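Home movie nights: tips for sound, light and discs

Posted 10/19/24

Most living rooms can be made into a decent place to watch a film without buying much. The tips below come from running a weekly film night in a small apartment in Fellport, mostly with older dramas and the sort of quiet period pieces where half the story is in what people mumble.

Screen height

Sit in your usual seat and look straight ahead. Your eyes should land on the middle of the screen or slightly above it. A TV over a fireplace is nearly always too high. If you can't move it, use a tilting wall bracket and push the couch back.

Light

Turn off anything behind you. A lamp behind the TV is fine and easier on the eyes than full dark – use a warm bulb and point it at the wall. For black-and-white films, turn the color setting all the way down if the picture has a green or pink cast.

Dialogue you can't hear

Check the audio menu on the disc or stream first. If it is set to 5.1 and you only have the TV's own speakers, switch to stereo. Then look for a setting called night mode, voice or clear speech. Turning the bass down two notches does more for a strong accent than turning the volume up.

A rug helps too. Bare floors and bare windows make voices ring. Heavy curtains, closed, are worth having on at least one side of the room.

Motion smoothing

Turn it off. It makes a film look like a daytime soap. Every brand has its own name for it, but it is usually under picture, then advanced. Check again after a software update, as ours came back on in January.

Cleaning discs

Rinse under lukewarm water with a drop of dish soap, wipe from the center hole straight out to the rim with a soft cloth, and let the disc air dry. Don't wipe in circles. Paper towels scratch. Library and rental discs, including the ones we get by mail from Rerent, should get a look under a lamp before everyone sits down.

Storing discs

Keep them upright, away from radiators. I have 500 in drawers, sorted by title, with the cases thrown out and the cover sheets kept in sleeves. A drawer from the Gorkilham flat-pack range holds 80 sleeves in a row. Leave a little slack or the sleeves tear. 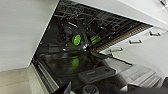
How early should you start the film?

Set the start for 30 minutes after people are due to arrive, and put the time the film ends in the invitation. Guests with a sitter or a bus to catch want to know the second time more than the first.

Subtitles

Put them on if anyone asks, and leave them on for the whole film. If they are too small, look under the player's accessibility menu. White text with a thin black outline reads best from across the room.

Breaks

Anything over two hours gets one break. Pick the spot beforehand, at the end of a scene, and write down the time.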